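Sweep the bedroom last

For most of my adult life I swept the bedroom first. It was the room I woke up in, the dustpan was on the landing, and it seemed sensible to begin where I was standing. I would do the bit of floor by the bed, empty the pan, and then go on to tidy everything else. By the evening there was fluff by the bed again and I would wonder why I had bothered.

I now think the bedroom should be swept last, that it should be swept by hand, and that it should be done with a basket on the floor next to you. I also think that most of what is sold to us for keeping bedrooms clean is a way of not looking at the floor. These are small opinions, but I hold them fairly firmly, and I have changed how I do things because of them.

Take the order first. Bedrooms make their own dirt. Sheets shed, people shed, clothes come off and drop whatever was in the turn-ups. If you change the bed after sweeping, you shake a week's worth of lint on to a clean floor. If you put away clothes after sweeping, the same thing happens in a smaller way. Every other job in the room sends something downwards, so the floor has to wait for all of them. I was taught this about kitchens, where you wipe the worktops before you mop, and somehow never carried it upstairs.

It matters more if your mattress is low. Ours has been on a low slatted base since we moved, and before that it was straight on the boards for most of a year. A high bed lets you ignore what is under it. A low one collects a line of grey fluff along its edge, and that line is at the same height as your face when you are lying down. I don't say this to put anyone off their sleep. I say it because the strip of floor next to a low mattress is the only part of a bedroom floor I would call important, and it is the part a vacuum cleaner does worst.

I have had three vacuum cleaners. The present one is a Gremex upright that was bought for carpets we no longer have. On a laminate floor it pushes the larger bits ahead of it and then knocks them under the bed. The narrow nozzle is better, but by the time I have fitted it, found the socket behind the chest of drawers and worked the flex round the door, I could have swept the whole room. I timed this in April when I was in a bad mood. Getting the vacuum out, using it and putting it back took 40 minutes, with one stop to cut hair off the roller. The brush and pan took a quarter of that, if you leave out the time I spent looking for the brush.

People who like their vacuum cleaners will say that sweeping only moves the dust into the air. There is some truth in this. A dry, stiff brush used fast will do it. A soft brush used slowly, with short strokes towards you, does it much less, and opening a window first deals with a good deal of the rest. I would not tell someone with asthma to throw out a machine that works for them. For everyone else I think the argument is made by people who sell machines.

Then there are leads. A modern bedroom floor has wires on it. There is the phone charger, the lamp, whatever the laptop needs, and often something nobody can identify that has been plugged in since the last guest. A vacuum either swallows these or drags them. With a brush you lift the wire with one hand and sweep under it with the other. Fluff gathers along a cable exactly as it does along a skirting board, and if you only ever go round the cable you end up with a clean floor that has a dirty line drawn across it. I would rather have fewer wires, but I have given up expecting that.

Now the dustpan. It is worth being a bit fussy about one, given how long you will keep it. The lip should be wide and flat so that it sits properly on a hard floor. Most of the dustpans I have thrown away were thrown away because the lip had warped, and a warped lip leaves a thin line of dust that you chase backwards across the room, getting thinner each time but never going. Rubber edges are supposed to cure this. On the Tuvau one I had, the rubber strip came off within the year and after that it was worse than a plain one. A light-coloured tray is better than a dark one, too. You can see what you have picked up, and you can see when it needs a wash.
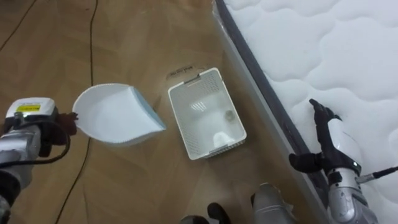
7 min read

A white pan held just above the floor and a plain white basket beside a mattress are really all the equipment I am arguing for. The pan needs a tray with a raised rim and that wide, flat front. The basket needs straight sides, small holes and a slot you can get your fingers through. You could spend more, and I have, but the extra money went on things like a long handle that clipped to another long handle and fell over whenever it was leaned against a wall.

The basket is the part people query. They see the point of the pan and ask what the basket is for, as there is no rubbish bin in this arrangement and the basket has holes in it. The basket is for everything that is not dust. When you sweep a bedroom properly you find a great many small objects, and if you have nowhere to put them you do one of two things. Either you put them on the nearest surface, so that the bedside table ends up with a hair grip, a button and a coin on it for the rest of the month, or you sweep them into the pan and throw them out. I have thrown out the back of an earring that way, and the small screw that held the lamp together, and once a tooth that was being kept for sentimental reasons.

So the basket goes on the floor where you are working and it comes with you. Anything that is a thing goes in it. Caps, lids, pens, tags, the stray sock. You do not stop to decide what each one is or where it lives. That is done at the end, sitting down, and it takes a few minutes. The holes help here – the grit that comes up with a handful of bits falls through on to the floor, where you were about to sweep anyway. A shoebox will do the same job less well. I used a shoebox for a long time and was always tipping dust out of the corners.

I should say where my own basket came from. It was part of a set from Baldursdóttir, the shop that used to be by the station, and it was meant for holding shampoo. The other two in the set went mouldy in the bathroom and were thrown out. The surviving one has been in the bedroom ever since and shows no sign of wear. Plastic is unfashionable and I understand why, but I can't see the sense in replacing a basket that works with a woven one that sheds bits of itself on the floor I am trying to clean.

There is a whole trade now in bedroom storage, and I think it has made floors worse. The Zavier catalogue that came through our door this autumn had 67 pages, and a good many of them were given over to containers that go under a bed. Flat boxes, zipped bags, drawers on wheels. Each one is described as a way of using wasted space. The space under a bed isn't wasted. It is there so that you can get a brush into it. Fill it with zipped bags and you have a bedroom where the dust can get in and you can't. There was a set of drawers priced at 200 pounds, and I could not help thinking about what would be living behind it by next summer.

I make an exception for people in one room, who have nowhere else to put a winter coat. I lived like that for 3 years and kept two suitcases under the bed the whole time. But I pulled them out when I swept, and they had handles. The test I would apply to anything kept on or near a bedroom floor is whether you can move it with one hand while holding a brush in the other. A basket passes. A suitcase passes, just. A wheeled drawer passes in the shop and fails as soon as it is full.

The last argument against all this is that it means getting down on the floor. It does. My knees are not what they were and I use a folded towel under them. I don't count this against the method, though I know others will, and anyone whose back or knees really won't allow it should use whatever tool they can manage. But being down there is how you find out what state the room is in. You notice that the joint between two boards has opened slightly, or that there is a scrap of tape that has been stuck to the floor so long you had stopped seeing it. You see that the mattress has crept away from the wall again. None of that is visible from above with a machine roaring in front of you.

I do ours once a week, after the bed has been changed and the clothes are away. I start at the wall furthest from the door, do the strip along the mattress before I am tired of it, and finish at the doorway with the pan. Then I empty the pan into the outside bin, wipe it with a damp cloth and hang it on the landing, and take the basket downstairs to sort through with a cup of tea.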